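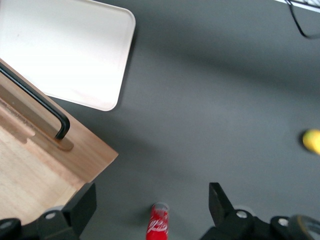
How to oil your trumpet valves (and stop them sticking in the middle of band practice)

February 9, 2018

I played for years before I learned to oil my valves properly. My old habit was to squirt a load of oil down the holes in the bottom caps and hope for the best, and then wonder why the second valve stuck every time we had a quiet bit. If that sounds like you, give me ten minutes!

What you need: a bottle of valve oil, a soft cloth with no fluff on it, and somewhere to sit where the trumpet can lie safely across your lap. I use a medium oil on my Kinnunen, which is an elderly horn with fairly worn valves. If yours is newish and the valves are tight, go for a thin one.

1. Do one valve at a time. I know it's tempting to have all three out at once, but they aren't interchangeable and it's very easy to muddle them. Most have a little number stamped on them, though on my horn you have to squint.

2. Hold the trumpet upright and unscrew the top cap of the first valve. Pull it straight up, slowly. Don't twist it on the way out.

3. Wipe the valve from top to bottom with the cloth. If you get grey or greenish muck off it, your trumpet wants a bath as well, but that's a job for another day.

4. Put 4 drops of oil on the widest part of the valve and turn it in your fingers so it spreads. You really don't need more. I used to use 11 or 12 and it all ended up on my trousers.

5. Slide it back in with the number facing the mouthpiece (on most makes — my niece's Parnel has them the other way, so check yours before you take anything out). Turn it gently until you feel it click into the slot, then do the cap up finger tight.

6. Press it up and down a few times, then blow. If no air goes through, the valve is in the wrong way round. Don't panic, we've all done it, just lift it and turn it until it clicks again.

Then do the other two the same way.

How often? I do mine before every rehearsal with the Triltcombe band, and every other day if I'm only practising at home. A bottle lasts me most of a year even so.

If a valve still sticks after all that, try holding the horn differently before you blame the oil. Squeezing the valve block hard with your left hand can be enough to make it drag, and so can pressing the valves at an angle with flat fingers. If it's still slow, look for a dent in the casing and take it to a repairer. Please don't sand anything!

Slides next time — they need grease, and a different sort of patience.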